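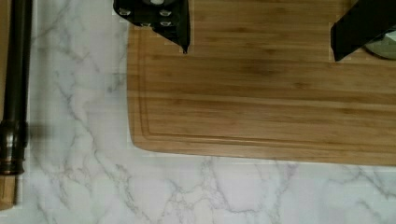

Hafiz Ong wrote after the last edition that his scale gave one weight for a bag of flour on the bare counter and another when he stood it on a cutting board, and asked which of the two he should believe. Trust the counter reading, provided the counter is level. A board that rocks even slightly will shift the load from one foot of the scale to another, and the reading shifts with it. This section has been reworked with that letter in mind.

## Section 2: Setting Up the Drulton 3043 Kitchen Scale

Read this section before weighing anything. If you bought the scale secondhand, start at step 1 as if it were new. Settings left by an earlier owner stay in the memory even with the batteries out.

### Choosing a place

The scale has four rubber feet, and a load sensor sits above each one. All four feet must touch the same hard surface.

Good places are stone, tile or solid wood counters, and heavy tables. Avoid the following:

- Dish towels, place mats and silicone sheets
- The joint between two countertop sections
- The top of a dishwasher or refrigerator that is running
- Any spot in the path of a fan, heating vent or open window
- Induction cooktops, even when switched off at the panel

If you have to use the scale on a cutting board, pick a thick one with a flat top. Press on each corner of the board in turn. If it moves, put it away and use the counter. Keep all four feet on the flat part of the board, clear of any groove.

**Note:** Rubber feet can leave a gray mark on pale stone if the scale sits in one spot for weeks. The mark wipes off with dish soap and warm water. Do not use scouring powder.

### Installing the batteries

1. Turn the scale over and lay it face down on a folded cloth.
2. Slide the battery door toward the rear edge until it clicks, then lift it out.
3. Pull the clear plastic tab straight up and throw it away.
4. Insert 2 AA alkaline batteries, matching the plus and minus signs molded into the compartment.
5. Replace the door. It should lie flush with the base.
6. Turn the scale right side up and wait for the display to go blank.

**Caution:** Do not press on the center of the base while the scale is upside down. The sensors are built to take force from above and can be bent from below.

Rechargeable batteries will work, but the low-battery symbol is set for alkaline cells and may come on early.

### First power-on

1. Place the scale where you plan to use it. Leave the platform empty.
2. Press and hold ON/ZERO until every segment of the display lights up.
3. Release the button. The display counts down and then shows 0.
4. If it shows a number other than 0, press ON/ZERO once.

Do not touch the platform during the countdown. If you do, the scale takes the weight of your hand as part of its zero. Switch it off and begin again.

A scale that has been in a cold garage or a delivery truck needs time to reach room temperature before it will hold its zero. Leave it unpacked on the counter overnight.

### Setting the units

The UNIT button steps through grams, ounces, pounds and ounces, and milliliters. The last unit used comes back the next time the scale is switched on.

The milliliter setting is for water only. Oil, honey and milk each have a different weight for the same volume, and the scale has no way of knowing which one is in the cup. For those, weigh in grams and use the table in Section 12.

To lock the scale to one unit:

1. Switch the scale on and choose the unit you want.
2. Hold UNIT and ON/ZERO together until a small padlock appears.
3. Release both buttons.

Repeat the same steps to unlock it. Ratih Raju, in our support office, suggests locking the unit in any kitchen where more than one person bakes. Most calls about "wrong" weights end with the discovery that the scale was in ounces.

### Using the zero button with a bowl

1. Set the empty bowl in the middle of the platform.
2. Wait until the display stops changing.
3. Press ON/ZERO. The display returns to 0.
4. Add the first ingredient slowly. Press ON/ZERO again before each new one.

When you lift the bowl off, the display shows a negative number. This is normal – it is the weight of the bowl plus everything you zeroed out. Press ON/ZERO to clear it.

The weight of the bowl counts toward the maximum load. A large stoneware bowl can use up a good part of it before any flour goes in, so choose a lighter bowl for big batches of dough.

**Note:** Very small amounts, such as yeast or salt, may not register if you sprinkle them in a pinch at a time. Weigh them in a small cup first, then tip them into the bowl.

### Checking the calibration

The scale is calibrated before it leaves the factory. Check it after a drop, after a change of batteries, or if your results seem off. You will need the Wibisono test weight supplied in the box.

1. Switch the scale off.
2. Hold UNIT and press ON/ZERO once. The display shows CAL.
3. Release both buttons and wait for CAL to start flashing.
4. Set the test weight in the center of the platform.
5. Keep clear of the counter until the display shows PASS or FAIL.
6. Remove the weight and switch off.

If you see FAIL, move the scale to a different surface and try again. If it fails a second time, contact support and quote code 11.

Handle the weight by its knob or with a dry cloth. Grease from your fingers builds up over time, and so does flour. Keep the weight in its pouch and do not use it as a paperweight or a pie weight.

### Display messages

| Message | Meaning | What to do |
|---|---|---|
| LO | Batteries low | Replace both |
| O-LD | Too much weight | Remove the load at once |
| UNST | Reading not steady | Check the surface and look for drafts |
| E 11 | Sensor fault | Contact support |
| Padlock | Unit locked | See "Setting the units" |

### Cleaning

Wipe the platform with a damp cloth after each use and dry it. Lift spilled flour or sugar out of the seam with a soft brush. Do not put the scale under the faucet or in the dishwasher, and do not blow the seam out with compressed air, which pushes the dust in toward the sensors.

Store the scale flat with nothing on top of it. If it has to stand on edge in a cupboard, take the batteries out first and run through "First power-on" the next time you use it.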